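The Things We Keep Using: A Talk With Levente Veres

October 28, 2019

Levente Veres put the kettle on before I had my coat off, and then spent a good five minutes looking for the lid to the sugar bowl (it was on the windowsill, behind a geranium). He writes the small newsletter Kerslake, which goes out to 900 readers and is mostly letters about ordinary belongings and why people can't part with them. I've been one of those readers for years, and I have to say I was a little nervous to meet him!

"It started with my grandmother's potato peeler," he told me, once we were finally sitting down. "The handle was wrapped in string, and the string had been replaced so many times that I don't think any of the first string was left. When she died my cousins wanted the clock and the good plates. I asked for the peeler, and they all looked at me like I'd asked for the doorknob."

He wrote a few paragraphs about it for his family, an aunt passed them along, and the first issue followed that December with 24 people on the list. The letters came quickly after that. He has 289 of them now in a cabinet in the hallway, all on paper, and he answers every one by hand, though he admits he is terribly behind.

I asked whether he has a favorite. He thought about it for so long that I ate a second cookie.

"There's a woman who is 93 and still uses the bath towel she took to college," he said. "She says it doesn't dry anything anymore, it just moves the water around. But it's the right size, and she knows where it is. I think about that more than I'd like to admit."

And does he ever throw anything out himself? He laughed at that. "Oh, constantly. My wife would like you to print that. I gave away two boxes last week, and then I went back for a ladle."

We talked until the tea was cold, mostly about ladles, and then a bit about his sister's garden and whether it's silly to mend a dishcloth. He doesn't think so. I've mended one since, badly, and it's hanging by my sink.
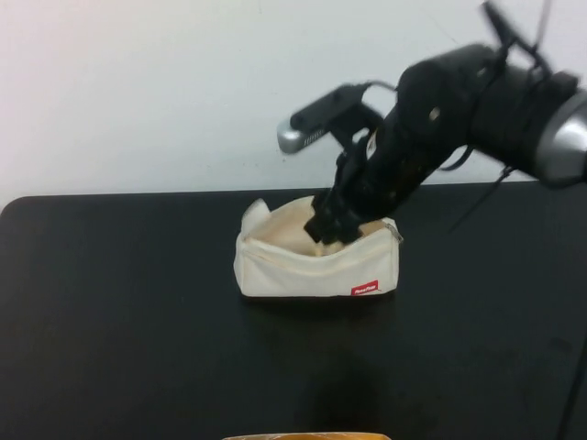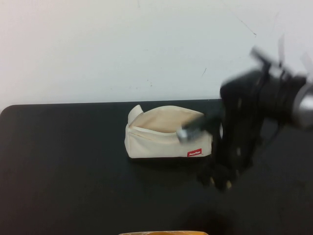 Cream-colored zippered pouch, open at the top.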